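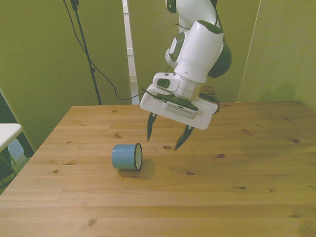
Vol. 2, p. 128

3.2 Legal challenges to the vaccination order

The Cuseck order was contested on two grounds: that the minister lacked the power to issue it, and that consent obtained under threat of a fine was not valid. Of 2603 written objections lodged by the end of February, 2393 raised the second ground – most in identical wording. 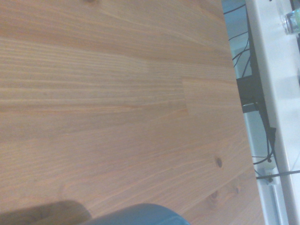
Figure 2. Wooden tabletop.

The court in Grudberg dealt only with the first ground. It held that the enabling act covered orders of limited duration and sent the question of fines back to the ministry. 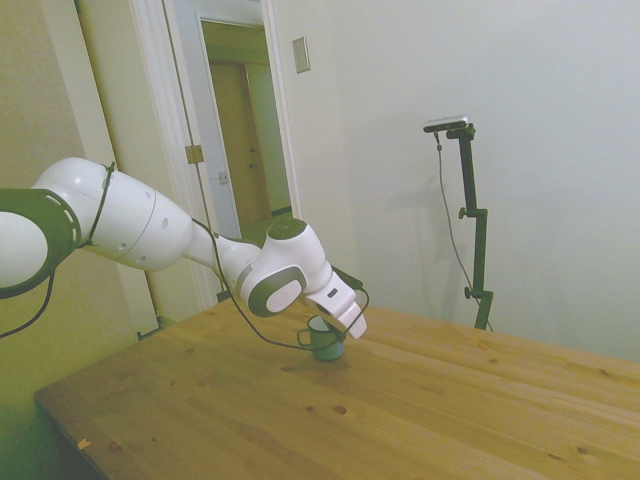 Suqin Guo objects that this reading leaves the consent argument untested, and that a lower court could still hear it.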